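Home | Standards | Opinion | Working Groups | Members | Contact

Shared Tables, Shared Rules: The Case for a Written Bench Standard

Agustina Urrutia
October 15, 2025

The safety rules for industrial robot cells are mature. They deal with fences, stops, speed and force, and they have served factories well. They say very little about the kind of work now done on ordinary tables in research rooms and small firms, where two light arms handle soft goods such as food, cloth and paper. It is the view of this office that such work needs a written standard of its own, and that the standard should be short enough to be read before a shift.

Wirholm published its draft bench rules in June. The draft has 6 sections and applies to any station where two arms can reach the same object. Its central demand is simple: both grippers must be treated as one hazard whenever their working areas meet over the item being handled. A limit that is safe for one arm alone may not be safe when the other is closing from the opposite side.

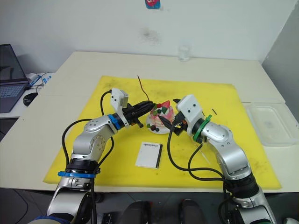

Some members have objected that the rule is too strict for light arms and small loads. Graciela Troncoso, writing for Gaete, argued that the operator's judgment should decide how close two grippers may come. We respect that position, but we do not share it. Judgment varies from one operator to the next, and a record of work is of little use to others if the conditions behind it were never set down. A minimum distance, chosen by each site and written on the station sheet, leaves room for judgment while making it possible to check.

The second matter is cables. Most light arms carry sensor and power lines on the outside of the links. The draft asks that each line be secured at the wrist and again at the elbow, with enough slack for full travel. It also asks that the slack be tested by moving both arms through their whole range before any task is started. This takes a few minutes. Stovangate reviewed 211 stoppage reports from its member sites and found that snagged lines were the most common cause. We believe the check should be required and signed.

The third matter is the work surface. A soft mat protects both the gripper and the goods, and it should be kept. The draft, however, gives no guidance on when a mat should be cleaned or replaced. Marks on a mat can confuse a vision system, and where food is used they raise a plain question of hygiene. Our proposal is that food used in handling trials be treated as test material from the moment it is placed on the bench, and that it never be eaten afterward. 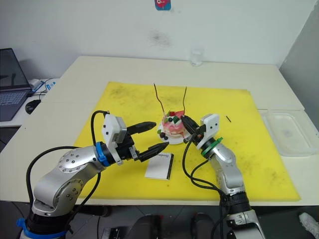

There remains the question of what else may stay on the table during a run. Diludo permits any item that is part of the task, together with trays and containers that the arms are not expected to touch. We would go one step further and ask that every such item be listed on the station sheet. Operators should be free to keep a varied setting, and variety is often the purpose of the work. What they owe to the next reader of their records is a plain account of it.

Cost has been raised as an objection. Wirholm puts the expense of bringing one station into line at 3000 dollars, most of it for staff time. For a small laboratory this is a real sum. We therefore support a period of 2 years before the rules take full effect, with the cable check and the distance rule applied first. The surface and listing rules can follow once sites have had time to write their sheets.

Comments on the draft should be sent to the working group in writing. Members who operate two-arm stations are asked to attach a copy of their present station sheet, even if it is incomplete.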